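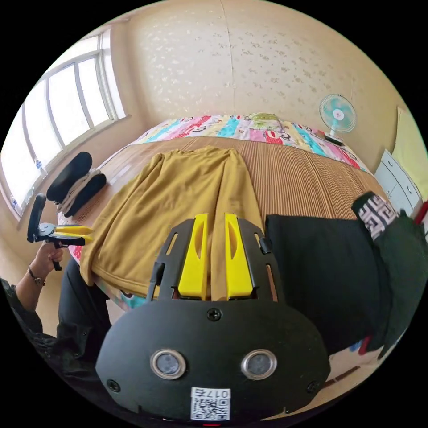

La estera Tidus tendida sobre la cama, con la colcha de retales doblada al fondo y la ropa lista para doblar.

Hogar > Dormitorio > Esteras y ropa de cama ligera
Tiempo de lectura: 2 minutos

Estera de verano Tidus para cama

Quien ha pasado una noche de agosto dando vueltas sobre una sábana pegajosa ya sabe por qué en Meka le tenemos tanto cariño a esta estera. La Tidus es una estera de paja en tono tostado, con un acanalado fino que recorre toda la superficie, y se coloca directamente sobre el colchón, con sábana o sin ella. Al tumbarse se nota fresca y firme, un poco crujiente las primeras noches (a nosotros ese ruidito nos encanta, aunque reconocemos que va por gustos), y luego se va asentando.

Lo que más nos cuentan los clientes es que acaban usándola también de día. Una cama con estera es una mesa estupenda para doblar la ropa: una prenda color mostaza se extiende a lo largo, se le meten las mangas, se alisa con la mano y no se hunde como pasaría encima de un edredón. Las prendas oscuras se ven muy bien sobre el tono claro de la paja, así que los calcetines perdidos aparecen enseguida — y eso, en una casa con mucha colada, se agradece.

Para las madrugadas más frescas nos gusta combinarla con una colcha de retales como la Grurkness, de rosas, rojos, turquesas y verdes bien alegres, que de día se queda doblada a los pies y le da vida a un cuarto de paredes crema. Y si además tiene un ventilador pequeño a mano, mejor que mejor.

Detalles

Color: tostado natural
Acabado: acanalado de líneas verticales finas
Grosor: 5 mm
Referencia: 614
Plazo de devolución: 14 días

Cuidados

Pásele un paño bien escurrido y déjela airear a la sombra antes de guardarla. No la meta en la lavadora ni la doble en cuatro; se enrolla, siempre con la cara buena hacia fuera, y se guarda de pie en un armario seco. La funda Gunn, de algodón, se vende aparte y le viene a medida.

Si compra la estera y la colcha juntas, le descontamos 20 euros del total. El descuento aparece en el último paso del pedido.

Etiquetas: esteras, verano, colchas de retales, orden en el dormitorio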